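October, Friday, 9:40 pm

Rain all day. I meant to rake and did not. The leaves are stuck flat to the path now and will have to be scraped.

Finished reading the third box of letters from Aunt Trude's house. That leaves the blue suitcase and the two shoeboxes, which I have not opened yet. The third box was mostly from Ehlers, the seed firm she worked for before she married, and from people she knew there. A lot of it is about onions. One man wrote her four pages on storing them and signed it "with respect." She kept every one of his letters and none of my grandfather's, as far as I can tell. Maybe those are in the suitcase.

I have 175 letters typed up. The old handwriting goes slowly. Dirk Böttcher looked at the worst ones for me this week and sent back readings for 11 of them. The word I had down as "harbor" is "Friday," so the letter about waiting at the harbor is about waiting for Friday. I had built quite a lot on that harbor. I changed the entry and crossed two pages out of my notes.

His invoice was fair. I paid it before lunch so I wouldn't forget.

Lunch was the rest of the lentils. Called the furnace people and got the recording again. The house is 61 degrees upstairs and I am wearing the brown sweater over the gray one.

In the afternoon I worked on the typing again and got through six letters, all short. Trude's sister writes in pencil and it has rubbed away on the folds. I held them up to the window but there was not enough light today. I will try again when it clears. There is one line about a coat that was lent and never came back, and it comes up in three different letters over two years, so it must have been a good coat.

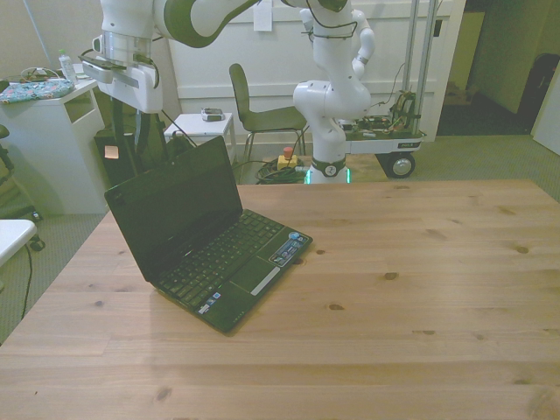
The little black laptop, open on the pine table.

Catalina Quiroga called at five about the family book. She wants to know if it will be ready to print by spring. I said yes and then sat there after we hung up and worked out that it won't be, unless I leave out the Ehlers years or stop checking every date. She thinks the cousins will only read the parts they are in. She is probably right – but I would like the onion man to be in it somewhere. He deserves a paragraph.

We also talked about her knee. She is going ahead with the operation. I offered to drive her and she said her son will do it, then called back ten minutes later and asked if I could do the trip home.

Supper was eggs and toast. Washed up, put the letters back in order, and numbered the folders in pencil this time. I had used pen on the first two boxes and regretted it.

Tomorrow: scrape the path, furnace people again, buy folders (20 should do it), and look for the key to the blue suitcase. I had it in my hand on Tuesday. It is not in the dish and it is not in the coat pockets.

Still raining. Going up to bed with the hot water bottle.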